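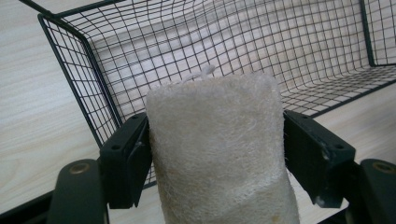

Vol. 19, No. 2

Skanville Household Museum
Gallery: The Loofah at Home
3 min read

The October gallery of the Skanville Household Museum is given to one of the plainest objects in the home. The loofah is the dried inner fiber of a gourd that belongs to the same family as the cucumber and the squash. When the fruit is left to mature, a dense network of fibers forms inside it. Once the skin and seeds are removed, that network keeps its shape and may be used for washing, scrubbing dishes, or cleaning a sink.

The museum's study collection of washing and cleaning goods holds 106 items. It was first arranged by Ravindra Bhatt, and the present selection was prepared by Urmila Nishad of the Privmont Study Room. Visitors often take the loofah for a product of the sea. Its plant origin is easiest to understand at close range, where the tangle of creamy white fibers can be followed from one strand to the next. A short loop of string at the top is a familiar detail of loofahs sold for the bath, and allows them to be hung from a hook.

Storage is the second subject of this gallery. A natural sponge should be rinsed after each use, pressed gently, and left where air can reach it from all sides. Closed boxes and deep dishes are not suitable.
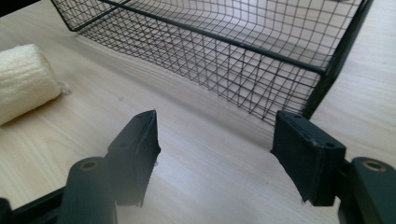 Open wire baskets have long been preferred for this purpose. They are light, they do not hold water, and they may be carried from the sink to the shelf without difficulty. Readers who keep a basket near the bath are advised to wipe the wires from time to time and to replace any sponge that has turned soft or developed an odor. Small stray fibers are common with natural loofahs and may be trimmed with scissors.

The surface grain of the loofah is also of interest. Ridges follow the length of the gourd and remain after drying, and they give the sponge much of its scrubbing quality.
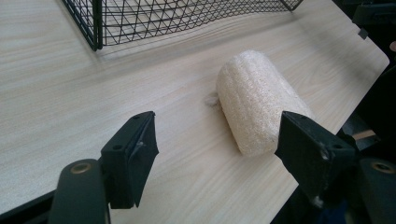
Natural loofah on a light wooden tabletop, with faint lengthwise ridges. Study collection, Privmont.

The Study Room is open by appointment on Friday. Requests to view an item should give its catalog number and be addressed to Ms. Nishad.

Contact: Skanville Household Museum, 942 Povine Street | © Skanville Household Museum | Back to top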